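Fishing > Rivers > Talk on the Water

Print this page | E-mail this page

Patricio Calvo has been casting for smallmouth bass on the Saneck for most of his life, and he still talks about it like he found it last Tuesday. We caught up with him at Zatevthorpe, where the river bends wide and slow below the old mill, and he had a rod in his hand the whole time we talked!

"May is when it wakes up," he says. "The crayfish start moving, the water clears, and those fish come up on the gravel looking for a fight."

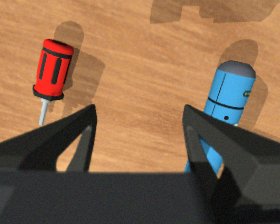
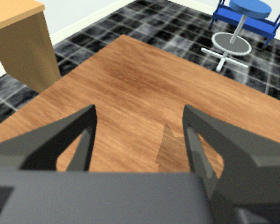
According to Siobhán Keogh, the lower stretch fishes even better than the bend, and she told us Calvo has been walking past the best water for years. He laughs when we pass this along.

"Siobhán likes the deep slots, and she gets big ones down there, I'll give her that. But I want to see the fish eat. Give me two feet of water and a popper at six in the morning -- that's the whole sport, right there."

His setup is simple. He throws a medium spinning rod with 6-pound line (lighter than most people use on this river) and carries one small box of lures. When the surface bite dies off he ties on a brown tube and drags it along the bottom, slow as he can stand.

"Everybody reels too fast. I did it myself. Let it sit. Count to ten, then move it a foot and let it sit again. You'll feel a little tick, like somebody flicked the line, and you're in."

The Renemari club stocked 4,000 minnows in the side channels last fall, and Calvo thinks the bass are fatter for it. His own logbook shows 359 smallmouth for last season, nearly all of them released, and one he still can't describe without using both arms.

"She went under the boat twice. Twice! My knees were shaking."

He plans to try the rocks above the footbridge next, where the current splits around the island. He hasn't fished it since the high water and wants to see what moved.

Print this page | E-mail this page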